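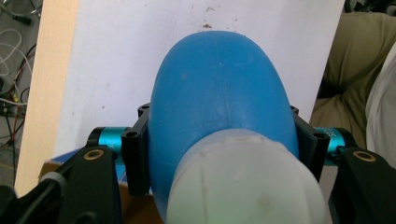
The meeting opened at 7.15 pm in the back room of the Beaulieu Hall with Kirsten Beaudoin in the chair. Present: Kirsten Beaudoin, Nneka Ojo, Ravinder Robichaud, Zachary Arsenault and 15 members of the allotment society. Apologies were received from Ghislain Charbonneau. Kirsten asked that item 6, greenhouse hygiene, be taken early as two members had to leave by eight. Ravinder said that anything soft and blue with a cloudy white cap, scuffed on the blue part and with brownish smudges on the cap, is the sort of item that should be washed before it goes near seedlings, and the same applies to trays, dibbers and watering can roses. Agreed that a washing-up bowl and brush be kept by the standpipe from February onwards.

1. Minutes of the last meeting

Accepted with one correction. Under "Paths", the plot with the overhanging brambles should read 20, and the holder of the plot next door has asked for that to be made clear.

2. Matters arising

The lock on the lower gate has been replaced. Members still using the old key should see Nneka for a new one. The deposit is unchanged.

The letter to the owners of the Brevberg yard regarding run-off has been sent. No reply yet. Zachary to chase by telephone.

The lost wheelbarrow has been found behind the compost bays with a flat tyre.

3. Money

Nneka reported a balance of £300 in the current account after payment of the water bill. Four rents are outstanding and reminders have gone out. A member asked whether the water bill was higher than last year. Nneka said it was, and that the meter reading had been checked twice. The leaking tap by the lower hedge was probably responsible for part of it. Ravinder has since fitted a new washer.

It was proposed that rents stay as they are for another year. Carried, with one against.

4. Seed potatoes and bulk order

Zachary has had a price list from Hurico. Delivery is free on orders over £104. Going by last year's figures the society should reach that easily. The varieties members asked for are all listed apart from one of the second earlies, and Zachary will ask for the nearest match.

Order forms to be returned to the shed letterbox, with payment. Forms without payment will not be added to the order. There was some discussion of whether onion sets should be included. Several members had been disappointed with the last lot, which bolted. Agreed to include them for those who want them.

5. Julska Lane boundary

The hedge along Julska Lane needs cutting back before birds start nesting. Kirsten had walked the length of it with Ravinder and they think it is one morning's work if enough people come. Loppers and gloves to be brought from home. The cuttings cannot be burned on site, and Zachary will ask his brother about the trailer.

A member raised the gap near the bus stop where people have been cutting through. Stock fencing was suggested. Ravinder said there was almost a full roll in the shed and he would measure up. If it is long enough there will be no cost apart from staples.

6. Greenhouse hygiene

Taken early, see above. Ravinder added that the shared greenhouse will be closed for a day for scrubbing down and that all pots left on the staging should be taken home first. Unlabelled plants will be put outside the door.

7. Waiting list

Two plots have been given up. Both will be offered to people at the top of the list in the usual way. One of them is badly overgrown and Kirsten suggested splitting it in half, as the last two holders had found it too much. Left until the next meeting so that Ghislain can give his view, as he holds the site plan.

8. Any other business

The noticeboard leaks at the top corner. Zachary to reseal it.

A request for a second bench by the pond was noted. Nneka to find out prices.

Members are reminded that dogs must be on leads and that the car park gate is to be shut after every vehicle, including when someone else is expected.

The meeting closed at 8.40 pm. The date of the next meeting will go up on the noticeboard.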